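Sewing bee helpers wanted, Covanley Textile Week

We're looking for people who like fabric and don't mind a bit of mess! Covanley Textile Week comes back in March, and we need 14 new helpers to join the making sessions at Caltholm Hall. You don't have to be an expert. If you can thread a needle and chat to a stranger, you'll fit right in.

Last year we turned old bedding and curtains into bags, aprons and bunting, and roughly 400 people dropped in over the week (plus one very patient greyhound). This time we'd love to try quilting too, and Agnes Blomqvist is already sorting the donated cloth by weight and colour. There are some gorgeous prints in there.
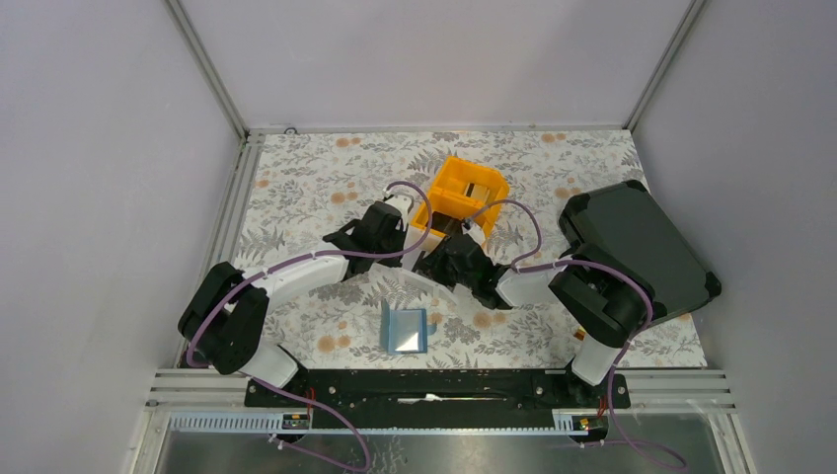 Each session lasts 90 minutes, and we ask helpers to sign up for at least 2. You'd be setting out cloth and pins, showing beginners a running stitch, pressing seams and helping to tidy up afterwards. If you know your way round a sewing machine, please say so – Uriel Rosales is running the machine corner and would be delighted to have company.

It's unpaid, but we cover bus fares and there's a hot lunch every day. You need to be 16 or over. The hall is step-free, and plenty of the jobs can be done sitting down.

To join in, write a few lines about yourself and what you like making, and tell us whether mornings or afternoons suit you better. Send it to Amber Verstraete, Covanley Textile Week, Caltholm Hall, or hand it in at the front desk before the end of February.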